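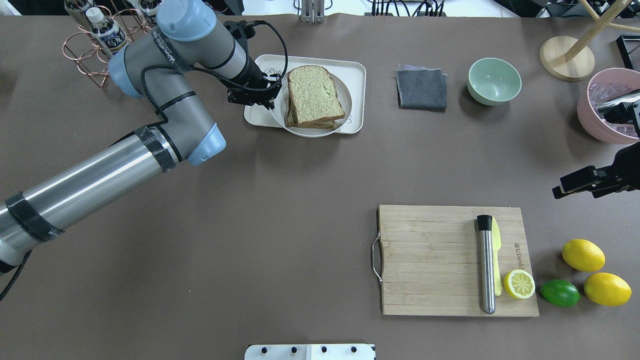 Forums > Heritage & Old Buildings > Ellis House

Ellis House ballroom: is it really 757 years old?

swhitcombe
The new sign says the cellar dates from 1262. Says who? I can't find a record before the 1600s.

Irina_B
The vaulting looks medieval to me. Worth the 13 dollars.

swhitcombe
Looks medieval — so does my neighbour's garage.

vsima
Jenidach surveyed it in March and dated one beam. One beam isn't a cellar.

Irina_B
Still over 200 years older than you're allowing, Shayne.

swhitcombe
Post the survey, then.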